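Notebook, October, Sunday. Mobile base purchase, planning notes. Started 7.40 am, writing up as I go, sorry for the scrawl.

Ground we need to cover: dirt lane, straight, wall across the far end. Everything below is costed against this and not against the lab floor.

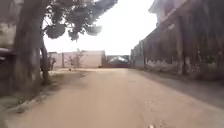 ## What the ground asks for

- Surface is mostly firm. Compacted, faint ridges, a scatter of pebbles. Softer bits where tyres have been. Small casters are out, I think we all knew that.
- Rough edge of broken concrete or stones down the left by the grass. Want the planner to treat it as a hard no-go. Low and broken, so a lidar set high up may well miss it. Either a second sensor low down or a depth camera angled at the ground. Price both.
- Light. Bright sand on one side, a broad band of shade on the right, and a washed-out sky over the lot. Auto exposure is going to hunt. Dynamic range goes near the top of the camera spec, above resolution. Mitsuko disagrees, see below.
- Long dark fence on the right, same posts and panels over and over. Bad for visual localisation, one bit looks much like the next. The tree on the left is the best landmark we've got, so don't crop it out of the map again.

## Wheels or tracks

Went round this for most of last week. Short version:

Wheels. Lorko do a four wheel base with fat tyres, 28 kg payload. Spares easy to get. Skid steer so it'll scrub on the turns and chew up tyres. Battery swap without tools, which I like a lot.

Tracks. Hnatiuk base, 41 kg payload, more than we need. Heavier, slower, eats battery. Dalva drove one at her last place and says grit gets in the idlers and you spend your Friday evenings with a brush. Fine on the soft patches but so are decent tyres.

Leaning wheels. The lane doesn't justify tracks. If we ever do the ditch side of the site we hire a tracked base for the week and charge it to that job.

## Sensors

Quote from Lurkberg came in, valid 60 days, so no rush but don't sit on it.

1. Main lidar. Keep the one we have, it's good enough. Needs a new cable and a proper dust cap for the conector.
2. Low depth camera, new. Two options in the quote, the dearer one has a better outdoor range. Take the dearer one.
3. Front colour camera, new. Wide dynamic range version. Mitsuko wants the higher resolution model so she can pick out small things on the lane sooner. Fair point, a small dark thing on pale ground at that distance is only a blot and you can't tell what it is. Same goes for anyone standing up by the far wall. Compromise: borrow the high-res demo unit, run the pair together, look at the recordings, then decide. Ask Lurkberg if the 60 days stretches to cover a loan.
4. GPS. Open sky up the middle, but tree on one side and a tall building on the other. Not paying for the fancy reciever until we've logged a few passes with the old one taped on.

## Mount

Wherever the front camera goes, check what of our own front end it sees. I want a fixed mask in the software for that whichever base we buy, otherwise the obstacle layer sees us as a permanent obstacle. Bracket needs to be adjustable in height, slots not holes. Fliston can cut it, they were quick with the battery tray.

## Money

Share of the pot, so I don't have to redo this every time a price moves:

- base plus one spare battery: 67 per cent
- cameras, cabling, bracket: most of what's left
- remainder held back for tyres and whatever we forgot

No line for a charger cabinet. Dalva says the store room already has one going spare, needs its plug looking at. Must check before we rely on that.

Transport still not costed. Base in a crate needs a tail lift or a ramp. Ramp is cheaper, and we'd use it for other things. Put it under sundries, see who shouts.

## Open / to do

- Ring Lorko re lead time and whether the tyres are a stock size. If they're special order, buy a second set straight off.
- Get the Hnatiuk hire rate in writing.
- Mitsuko: list of the smallest things the front camera has to see, and from how far. Actual sizes please.
- Dalva: stopping distance on loose grit. Even a rough drag test with the old base would do.
- Me: ask about insurance for running outdoors, current policy wording only says "laboratory premises".
- Speed cap on the lane. Walking pace for the first month whatever the brochure says.

11.15. Dalva read the above, wants tracks put back in as a proper option with a price next to it. OK. Will redo the base line both ways and leave the sheet on the bench by the drill press.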